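Earnest money and a low appraisal on a first home: what are the buyer's options?
Posted by Nerea Pastor in Buying and Selling, September

My husband and I are under contract on our first house, in the Olmedo neighborhood, and we would appreciate guidance from members who have been through a similar situation or who work in the field.

Our offer was accepted after two others had fallen through for us earlier in the year. We are financing the purchase with a conventional loan and a modest down payment, and we deposited earnest money with the title company, Plotarport, when the contract was signed. The home inspection was satisfactory. The inspector noted an older water heater and some loose flashing near the chimney, and the sellers agreed in writing to repair the flashing before closing.

The difficulty is the appraisal. Our lender received the report on Wednesday, and the appraised value is below the contract price. The loan officer at Idier explained that the lender will base the loan on the lower figure, and that the difference must be covered in some other manner. She listed the choices very quickly over the telephone and I did not write all of them down. Our agent has been courteous, but his advice so far has been to "bring the difference and move on," and I do not know whether that is his honest view of our interests or simply the fastest way to the closing table.

We do have savings. However, if we use them to make up the difference, we will have very little left for moving costs and for the water heater, should it fail in the first winter. I would also like to know the following:

May we ask the sellers to lower the price at this stage, or would that be considered a breach of the contract?

Is it possible to dispute an appraisal? The report describes the house as having one full bathroom, and it has two. I do not know whether an error of that kind is enough to change the value.

If we withdraw, do we receive our earnest money back? The contract has an appraisal contingency, but I find the wording difficult to follow, and there is a deadline in it that I believe falls within the next several days.

Finally, should we be speaking to an attorney, or is that excessive for a matter of this kind? Our state does not require one at closing.

Thank you in advance for any assistance. I am happy to supply further details, although I would prefer not to post the price itself.

Fulgencio Bustamante

Just pay the difference if you love the house. We did it and never regretted it. Values go up over time and in a few years you will not remember the amount. Appraisers always come in low in that area anyway.

Also, get a home warranty for the water heater. The sellers will usually pay for it.

Yaroslav Horobets

Ms. Pastor, I worked as a loan processor for eight years and now assist first-time buyers through a housing counseling office. Please treat the following as general information. Your contract and the law of your state will govern, and no member of this site can read the contract for you.

Begin with the deadline. An appraisal contingency ordinarily gives the buyer a set period in which to notify the seller, in writing, that the value has come in low. If that period ends and no notice has been given, the contingency may be considered waived, and your earnest money may then be at risk. Find the clause today. It may be in the body of the contract, or in a separate addendum with its own signature lines. Look for the number of days allowed, for whether those days are calendar days or business days, and for the event that starts the count. In some forms the count starts when the contract is signed, and in others when the buyer receives the report. If the clause remains unclear after two readings, ask your agent to state the deadline to you by email, so that you have the answer in writing.

With regard to your first question, asking for a lower price is not a breach. It is a request, and the sellers are free to accept it, refuse it, or propose a figure in between. Requests of this kind are made routinely after a low appraisal. The sellers will be aware that another financed buyer could meet with the same result, and in certain loan programs the appraisal stays with the property for a period of time. It is common for the parties to divide the difference. Any agreement must be set out in a signed amendment and delivered to the lender before it has any effect. A telephone call between the two agents is not sufficient.

With regard to the dispute, the procedure is called a reconsideration of value. It is submitted through the lender. You should not contact the appraiser directly. An incorrect bathroom count is exactly the type of factual error that the procedure is meant to address, and I would encourage you to submit it. Your request will carry more weight if it includes the following:

A copy of the page containing the error, with the error marked.

Evidence of the correct information. The county property record is the best source, if it shows two full bathrooms. The listing and the inspection report are also useful.

Recent sales of comparable houses that the appraiser did not use, if there are any. Your agent can assemble these. They should be close by, similar in size and age, and closed, not merely listed for sale.

Please be aware that a correction does not always produce a higher value. The appraiser may correct the count and find that the comparable sales still support the original figure. If the county record itself shows only one bathroom, a separate matter arises, namely whether the second was added with a permit, and you would wish to know that before closing in any event.

Ask the loan officer how long the review takes. If it will run past your contingency deadline, request a written extension from the sellers before the deadline arrives. Do not assume that the deadline is suspended while the lender is reviewing the file.

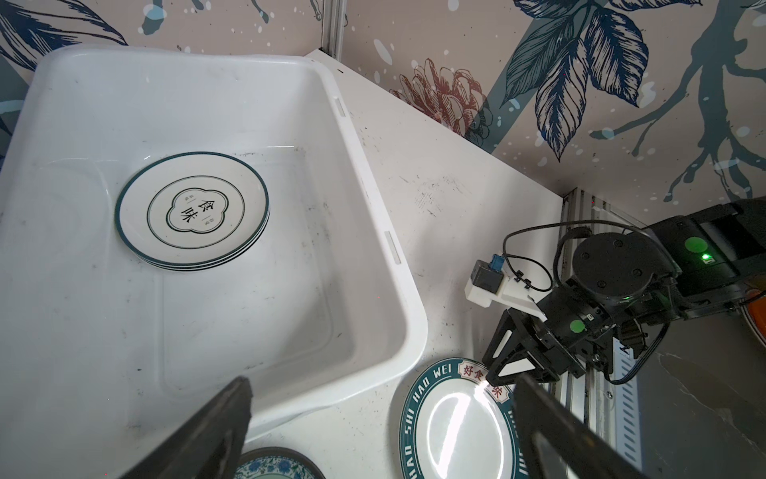 As to paying the difference yourselves, I would respectfully disagree with the previous reply. It may be a sound decision for a household with ample reserves. You have told us that yours would be nearly exhausted. A new owner should expect expenses in the first months that do not appear on any closing statement: utility deposits, locks, a lawn mower, a plumber. In our office we ask clients to write out the first four months of ownership on one sheet of paper, with every payment they can foresee, and to see what remains at the bottom of the page. I would ask you to do the same before you agree to bring additional funds.

There is one further possibility to raise with Idier. Depending on your down payment, it may be possible to put down a smaller percentage and apply the remaining cash to the difference. This can change the interest rate and the cost of mortgage insurance, so request a revised loan estimate and compare the two side by side. The loan officer should provide this without charge.

On the earnest money, if you give proper notice within the contingency period, most contracts provide for its return. The title company will generally require a release signed by both parties before it sends out the funds, and a seller who is displeased may be slow to sign. For that reason I would keep copies of every notice and record the date and hour at which each was sent.

On the attorney, I do not consider it excessive. Many real estate attorneys will review a contract for a flat fee, and the fee is small in comparison with the deposit. I have seen fees as low as $200 for a review limited to one or two clauses, although this varies widely by location. Your local bar association may operate a referral service.

Lucía Paredes

I agree with nearly all of Mr. Horobets's reply and will add two points from the buyer's side. My brother Bonifacio and I purchased a duplex together and our appraisal was also low.

First, read the clause to see whether it lets you withdraw for any shortfall, or only for a shortfall over a stated amount. Ours had a stated amount, inserted during the negotiations to make our offer stronger, and we had both forgotten that we initialed it. Our appraisal was over the limit by a narrow margin. Had it been under, we would have been obliged to proceed at the full price.

Second, our reconsideration was declined. We had sent 40 pages, most of them printouts from listing websites, and I believe the important items were lost among the rest. The sellers then reduced the price by half the difference, and we paid the remainder. It was not the outcome we had hoped for, but it was manageable. If I were to do it again, I would send a single page with the error and three closed sales.

I would also be cautious about the home warranty suggested above. We had one through Irnodard, and our claim on the furnace was refused under an exclusion for existing conditions. An older water heater noted in an inspection report may well meet with the same objection. Ask to see the full terms, and consider whether a credit from the sellers toward a replacement would serve you better. If you do ask for a credit, confirm with the lender first that it will be permitted, as there are limits on what a seller may contribute.

Nerea Pastor

Thank you all. I have located the clause in an addendum. The period is counted in business days from our receipt of the report, and no minimum amount is stated. The county record shows two full bathrooms. Our agent is preparing the comparable sales, and I have asked him to request the extension in writing this afternoon. I have also made an appointment with an attorney for the review.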